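Small oven, small room, and a few things I've learned

I've been getting by with a countertop oven since February, when I moved into the Varesville place (345 square feet, and yes, the kitchen is also the office and the dining room). Readers keep writing in to ask how I live without a real stove, so let me tell you what works for me!

**Give it a table of its own.** I tried mine on the counter, then on a shelf, and I hated both. A sturdy little table is so much nicer, with the oven facing whichever side you stand on. Round ones are great in a tight room because there's no corner waiting for your hip. Push down on the edge before you trust it with any weight, and if it tips even a little, find another table.

**Clear the top before you switch it on.** The flat top of a small oven is a magnet for stuff. Tissues, mail, the bag from the bread, you name it.

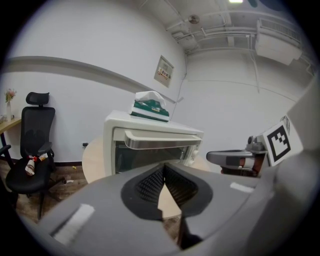 My rule is that anything can live up there as long as the oven is off and unplugged, and all of it moves to the desk before I touch the dial. Paper goes first! Those tops get hotter than you'd think, and the manual for mine (it's a Stostia, nothing fancy) wants several inches of clear space over it too.

**Watch the watts.** Mine pulls 1,375, so it gets the wall outlet all to itself. Don't run one off a power strip, even a good one. I make toast, then I make coffee, and I've stopped tripping the breaker.

**Clean the front last.** Crumbs first, rack next, then the inside of the glass with a paste of baking soda and water. Leave the paste on while you do something else (I fold laundry) and wipe it away with a damp cloth. The strip along the bottom of the door collects grease, so run a cloth-wrapped butter knife along it. Do all of this with the oven cold and unplugged, please.

**Keep a chair from turning into a shelf.** I'm so bad at this one. You set down a cup "for a second," then a snack, and by dinner you're eating standing up. I put a basket on the table for the wandering things and empty it at night. It takes almost no time, and I get to sit down again.
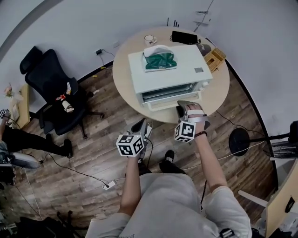 *White toaster oven on a round table, with a mug and a woven basket behind it.*

**Pick up cords before you carry anything hot.** In one room, every cord crosses somebody's path sooner or later. I run mine along the baseboard with stick-on clips (a pack of 32 has lasted me ages) and look at the floor before I take a tray out.

Next time I'll get into which pans fit, including the one I drove all the way to Gornport to return.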